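两条直线什么时候垂直:对“斜率乘积等于负一”的一次检查

九月
作者:Skutwood中学解析几何课题小组

一、题目的由来

我们最初报的题目是“垂直判定在坐标几何中的应用”,开题时被退了回来,意见只有一句:应用在哪里,对谁有用。重新想了一周以后,我们决定不写应用,改为检查这条判定本身。起因是Boychuk版练习册里的一句黑体字:“两条直线垂直,当且仅当它们的斜率之积为-1。”这句话后面没有任何附加条件,下一页就开始做题了。

按字面读,这句话是错的。x轴和y轴互相垂直,y轴却没有斜率,乘积无从谈起。组里有同学认为这是抠字眼,因为“大家都知道竖直线要另外算”。我们对“大家都知道”这种说法不太放心,于是把它当成一个可以查的问题:题库里考不考这种情况,软件怎么处理这种情况,学生做题时会不会想到这种情况。

查的过程中又冒出第二个问题。在Zomivar里画两条直线,软件会在旁边显示斜率,保留2位小数。有同学用显示出来的数去乘,得到-0.98,于是认定两条线不垂直,但那两条线是他自己按垂直作出来的。这个误差有多大,什么时候会大到离谱,我们原先都没有概念。报告的后半部分主要谈这件事。

二、判定的证明,以及证明里用掉的条件

先把证明写一遍。练习册用的是倾斜角:设两直线倾斜角为α和β,不妨设β=α+90°,则tanβ=-1/tanα,所以k1k2=-1。这个推导要求tanα存在且不为零。α=0°时,tanα=0,右边没有意义;此时β=90°,左边也没有意义。也就是说,证明从一开始就排除了水平线和竖直线这一对,但结论里没有把这个排除写出来。

我们更愿意用勾股定理证。过原点作两条不竖直的直线y=k1x和y=k2x,在上面分别取横坐标为1的点A(1,k1)和B(1,k2)。三角形OAB在O处为直角,当且仅当OA²+OB²=AB²。左边是1+k1²+1+k2²,右边是(k1-k2)²,化简后剩下2=-2k1k2,即k1k2=-1。每一步都可以倒回去,所以充分性和必要性一起得到了。不过原直线通常不过原点,要先平移,平移不改变斜率和夹角,这一句在我们第一稿里漏掉了,被别的组指出后补上。

严格地讲,还应当说明A和B不重合。若k1=k2,则AB=0,等式变成2+2k1²=0,无实数解,所以这种情况自动被排除,不需要单列。我们把它写下来,是因为有两位同学为了它争了一节课。

这个证法的条件比较醒目:“在上面取横坐标为1的点”。竖直线过原点时,整条线的横坐标都是0,取不到这样的点。所以正确的陈述应当是:两条直线的斜率都存在时,它们垂直当且仅当斜率之积为-1;若其中一条没有斜率,则它们垂直当且仅当另一条斜率为0。两句话缺一不可。 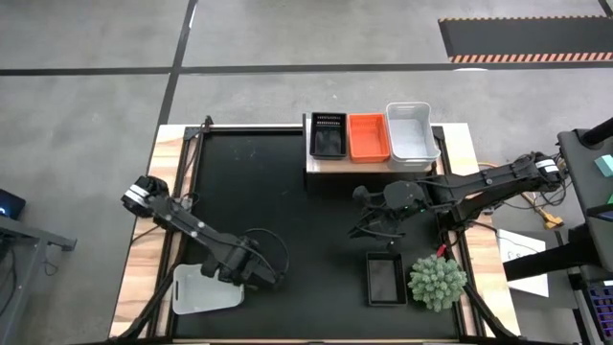
竖直线这一情形在练习里常被当作边角料,我们认为它的地位和出现频率不相称。日常看到的直角,多数是先有一条横的,再有一条竖的:门框、课本、方格纸。照片里灰色水泥地上贴的黑胶带线也是一条横着走,一条竖着走,如果顺着横的那条取x轴,竖的那条就没有斜率,练习册那句黑体字对它们什么也说不了。当然可以把坐标轴转一个角度,让两条线都斜过来,这时乘积公式又能用了。但是为了使用一个公式去转坐标系,计算量比直接看出来大得多,而且转的角度是我们随手选的,结论却与角度无关。一个判定对坐标系的摆放这样敏感,至少说明斜率不是描述方向的最好办法。

有人会反驳说,任何公式都有不适用的地方。我们同意,不过不适用的地方应当写在公式旁边。练习册在讲点斜式时写了“斜率存在时”,到了垂直这一节却把这几个字省掉了,前后不一致。

三、题库里考不考

我们从Lurnetine的公开题库中筛出标签为“垂直”的题目,一共620道,分给组员读。读题时只问一件事:如果学生完全不考虑斜率不存在的情形,答案会不会错。

读下来的感觉是,绝大部分题目不会错。题面里的直线几乎都给成y=kx+b的形式,竖直线根本写不成这个样子,所以从出题的那一刻起它就不可能出现。剩下的一小部分给的是一般式,系数里带参数,例如:

已知直线ax+2y-1=0与直线x+(a-1)y+3=0垂直,求a。

我们看到的常见解法是先写出斜率-a/2和-1/(a-1),令乘积为-1,得a/[2(a-1)]=-1,即a=-2a+2,a=2/3。然后应当补查a=1:此时第二条直线是x+3=0,竖直;第一条是x+2y-1=0,斜率为-1/2,不垂直,所以a=1舍去。答案仍是2/3。这道题里不讨论也能得到正确答案,只是过程不完整。

换一道题就不一样了:

已知直线ax+(1-a)y-3=0与直线(a-1)x+(2a+3)y-2=0垂直,求a。

只用斜率做,需要a≠1且a≠-3/2。斜率分别是-a/(1-a)和-(a-1)/(2a+3),乘积为a(a-1)/[(1-a)(2a+3)]。约去a-1后得-a/(2a+3),令它等于-1,得a=2a+3,a=-3。补查a=1:第一条直线变成x-3=0,竖直;第二条变成5y-2=0,水平。两者垂直,所以a=1也是解。这里不讨论就丢一个解。再查a=-3/2:第二条变成-5x/2-2=0,竖直;第一条y的系数是5/2,x的系数是-3/2,不水平,舍去。

我们本来想统计这两类题各有多少,后来放弃了。原因是标签打得很乱,有的题“垂直”只出现在最后一小问,算不算一道不好说,两个组员数出来的结果对不上。与其报一个自己都不信的比例,我们宁可只写定性的结论:题库里能让“漏讨论”付出代价的题很少。一个学生把这套题全部做完,仍然可能相信那句没有条件的黑体字。

另有一点值得怀疑。Lurnetine给每道题标了难度,带参数的一般式题都被标为“较难”。可是从第五节会看到,换一种判定以后,这两道题都只要解一个方程,不需要讨论。题目难在哪里,恐怕和教材先选了哪一种工具有关系。

四、软件显示的斜率能不能拿来乘

这一节全部针对Zomivar显示的两位小数。软件内部存了更多位,我们没有办法看到,所以只讨论一个使用者从屏幕上抄数再相乘会得到什么。

设第一条直线斜率恰好为k,第二条与它垂直,斜率恰好为-1/k。第一条显示准确(我们取的k都是整数),第二条要四舍五入。手算的几个结果如下:

k=3,第二条显示-0.33,乘积-0.99。
k=7,第二条显示-0.14,乘积-0.98。
k=30,第二条显示-0.03,乘积-0.90。
k=150,第二条显示-0.01,乘积-1.50。

k=150那一行让我们吃了一惊。误差的来源并不神秘:四舍五入到两位小数,误差最多是0.005,乘上k以后最多是0.005k。k越大,这个上限越大。k=200时,-1/k恰好是-0.005,正好在进位的边界上,显示-0.01还是0.00要看软件的规则。k超过200以后,第二条一律显示为0.00,有时前面还带一个负号,乘积就是0。例如k=701,-1/701大约是-0.0014,屏幕上只剩下零。一对严格垂直的直线,用抄下来的数检验,得到的是0,离-1差了整整一个单位。

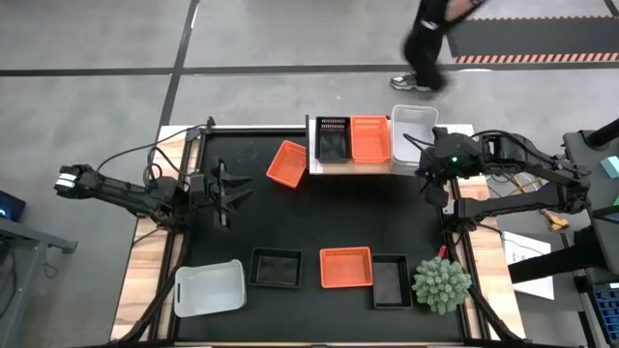 反过来的错误也存在。屏幕上显示2.00和-0.50,乘积是-1.00,看上去再好不过。可是2.004和-0.496也会显示成这两个数,它们的乘积约为-0.994,夹角约为89.86°。离直角不远,但不是直角。如果题目要求的是证明,这种“验证”没有任何效力。组里有同学在上学期的作业里就是这样“验证”的,得了满分。

接着我们想知道,乘积偏离-1多少,对应夹角偏离90°多少。设两条直线的倾斜角为α和β,都不等于90°,那么

k1k2+1=(sinα sinβ+cosα cosβ)/(cosα cosβ)=cos(α-β)/(cosα cosβ)。

这个式子比我们预想的有用。分子只和夹角有关,夹角为直角时是0。分母和直线放在什么位置有关,绝对值不超过1,有一条线很陡时接近0。因此

|k1k2+1|≥|cos(α-β)|。

由此可以得到两个结论。第一个对乘积法有利:如果用未经舍入的斜率,规定|k1k2+1|小于0.01就算垂直,那么通过检验的直线,夹角与90°相差一定不到0.58°,不会出现很离谱的误收。第二个对它不利:分母可以任意小,所以几乎垂直的两条直线也可能被拒绝。仍取k1=701,让第二条的斜率比-1/701大0.001,方向只变了不到0.06°,肉眼绝对看不出,乘积却变成-0.299。同样是0.001的变动,放在k1=1的那一对上,乘积只从-1变到-0.999。

所以“乘积离-1很远”不能解释为“离垂直很远”。我们在网上的几个答疑帖里看到过这种解释,语气都很肯定,没有一个给出推导。

要补充的是,上面第一个结论只对准确的斜率成立。用显示值时,误收的程度还要加上舍入的影响,我们没有推出一个整齐的上界,只试了一些数。试过的数里没有发现特别大的误收,但这不能当作证明。

五、换一种判定

把直线写成一般式a1x+b1y+c1=0和a2x+b2y+c2=0,其中a、b不同时为零。向量(a1,b1)和(a2,b2)分别与两条直线垂直,所以两直线垂直当且仅当

a1a2+b1b2=0。

这里没有除法,也就没有分母为零的问题。x轴是y=0,系数(0,1);y轴是x=0,系数(1,0);0×1+1×0=0,直接通过。第三节的两道题,第一道变成a+2(a-1)=0,解得2/3;第二道变成a(a-1)+(1-a)(2a+3)=0,即(a-1)(a-2a-3)=0,也就是-(a-1)(a+3)=0,解得1和-3。两个解一起出来,不用分情况。

不过我们对“一般式法没有任何例外”这句话也检查了一遍,因为它在Boychuk练习册的教师用书里出现过,后面跟着一个感叹号。例外是有的。系数含参数时,可能在某个参数值下a、b同时为零,那时方程根本不表示直线,而a1a2+b1b2=0自动成立。例如(m-2)x+(m²-4)y+1=0与x+y=0,条件化为(m-2)+(m²-4)=0,即(m-2)(m+3)=0。m=-3时,第一条是-5x+5y+1=0,确实垂直。m=2时,第一个方程变成1=0,什么图形也没有,必须舍去。所以一般式法省掉了一种讨论,保留着另一种。它的好处在于这种讨论比较少遇到,坏处也在于此,遇到的时候更容易忘。

数值方面也有类似的毛病。同一条直线可以写成x+y=0,也可以写成100x+100y=0,图形完全一样。若用|a1a2+b1b2|小于某个数来判断“近似垂直”,两条方程都乘100,左边就扩大到原来的一万倍,同样两条线可能从通过变成不通过。要避免这一点,需要除以两个向量的长度:

|a1a2+b1b2|/[√(a1²+b1²)·√(a2²+b2²)]。

这就是夹角余弦的绝对值,和第四节里的分子是同一个量。701x-y=0与x+701y=0代进去,分子701-701=0,不论舍入到几位都是零。我们认为在软件里做检验时应当用这个式子。至于Zomivar的“垂直”标记内部用的是哪一个,帮助页没有写,我们不作猜测。

六、图上看起来垂直

还有一个问题与代数无关,但做实验时反复碰到。Zomivar默认让图像铺满窗口,两个坐标轴的单位长度往往不一样。y=x和y=-x是垂直的,如果窗口里y轴一个单位的长度只有x轴的一半,屏幕上量出来的斜率就是1/2和-1/2,夹住x轴的那个角约为53°,怎么看也不像直角。反过来,屏幕上看着是直角的两条线,实际可能不垂直。

设y方向相对于x方向压缩为r倍,r是正数且不等于1,那么斜率k在屏幕上变成rk,乘积变成r²k1k2。原来等于-1的,屏幕上等于-r²,不再是-1。因此凡是两条都有斜率的垂直直线,在这样的窗口里一定走样。唯一不走样的恰好是水平线与竖直线这一对,也就是练习册那句话管不到的一对。课堂上常常说“画个图看看就知道了”,在没有锁定坐标比例的时候,这句话我们不建议相信。手画在方格纸上没有这个问题,前提是格子是正方形的。

七、在班里试了一次

我们在本年级另一个班做了一次小测,题目只有三道:判断“两直线垂直则斜率之积为-1”是否正确;第三节里那道有两个解的题;以及给出屏幕显示的斜率7.00和-0.14,问能否断定两条直线不垂直。

结果只能粗略地说。第一题判断为“正确”的占多数,包括几位平时成绩很好的同学。第二题多数人只写了-3。第三题的回答比较分散,有人写“能,因为-0.98不等于-1”,有人写“大概是垂直的”,有人注意到两位小数可能是舍入的结果,但没有进一步说明。按照我们的标准,应当回答不能断定,因为-1/7也显示为-0.14。

这次小测的问题很多,我们自己列一下。试卷是我们出的,第一题的措辞带有引导性,看到“是否正确”的人会猜它有陷阱,但也可能因为和书上一样而不去想。小测安排在放学前,有人急着走。参加的只有一个班,而且这个班正好刚学完点斜式,还没有系统地做过一般式的题。把这样的结果推广到“学生普遍如何”是不合适的,评阅时请不要引用。

我们也没有做前后对比。原计划讲解一般式法之后再测一遍,看漏解是否减少,但是讲完马上测,测到的多半是记忆,隔几周再测又赶不上交报告。所以“换一种教法会更好”这个说法,目前我们没有证据,只有第五节里那两道题的计算可以看。

八、目前能说和不能说的

能说的:Boychuk练习册中的那句话缺少条件,应当加上“斜率都存在时”,并另写一句处理竖直线。在准确计算的前提下,乘积法不会把夹角相差很大的直线误判成接近垂直,却会把很陡的近似垂直直线判得很差。用Zomivar显示的两位小数去乘,k在三十左右时已经差了一成,超过200时完全失去意义。

不能说的:题库中漏讨论的题占多少;学生出错的主要原因是教材措辞还是练习不够;用显示值检验时误收的上界是多少。最后一项我们觉得可以算出来,只是需要把两个舍入误差分开处理,稿子写到一半,符号用乱了。

附:分工与修改记录

证明部分改过三稿,第一稿漏了平移,第二稿把α和β的大小关系写反。第四节的数值先手算,再用计算器复核,k=150那一行复核了两次。题库阅读由全组分担,每人写的备注格式不统一,没有收入正文。第六节原来有一张手画的示意图,比例画错了,删去后尚未重画。公式里的绝对值号在打印稿中有几处丢失,以电子稿为准。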